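Review: Vedlow Hearings, a search service for legislative committee records

Vedlow Hearings is a subscription service which gathers transcripts, written evidence and voting records from legislative committees and makes them searchable in one place. It is sold to newsrooms, law libraries and advocacy bodies. This review was carried out over a full committee term on a single institutional licence, paid for at the ordinary rate.

The archive held 2677 hearings when testing began in February. Coverage is strongest for oversight and judiciary committees, where transcripts reach back several sessions, and noticeably weaker for appropriations subcommittees. Members' written follow-up questions, which often receive less attention than the hearing itself, are filed beside the session to which they belong. This is a considerable improvement on Tolentino, the service our library held previously, where such papers had to be requested separately.

Searching is straightforward. A user may look for a phrase within the remarks of one member, one witness or one party's side of the committee. A search for the phrase "executive privilege" returned 246 passages, each with the speaker, the session and a link to the official record. Evasive or partial replies are not marked as such, and the publisher is right to leave that judgement to the reader. Interruptions are preserved in the transcript and can be hidden if preferred. 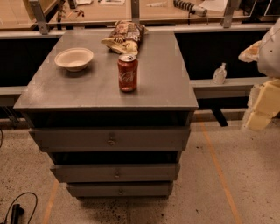

One subscriber, Wovach, wrote in after our preliminary notes were circulated to say that the search was sound but the alerts were not: a contempt vote had been moved forward by a day, and the notice reached their office after the roll had been called. They asked that any final assessment make this plain to offices which depend upon timely notice.

The complaint is a fair one. In our own testing, changes to a published agenda were usually passed on the same morning, but amendments tabled late in the evening were held over until the next working day. The publisher describes its alerts as a convenience and advises subscribers to consult the official calendar. Offices which must respond to a subpoena deadline or a markup session should follow that advice.

Transcripts are supplied in draft first and corrected later. Drafts carry a clear label, although the label is lost when a passage is exported to a word processor. We found two quotations in which a witness's denial had been attributed to the questioning member. Both were put right in the corrected version, and the service keeps the earlier text for comparison.

The standard licence permits 1000 exports a year, which should suit a small research staff. Sostusis offers unlimited exports, but its archive omits minority reports altogether and its indexing of exhibits is poor. Vedlow indexed 87 exhibits for the longest inquiry we examined, each with its number and the page at which it was introduced.

Vedlow Hearings is recommended for research and reference work. It is not recommended as the sole means of following business in progress.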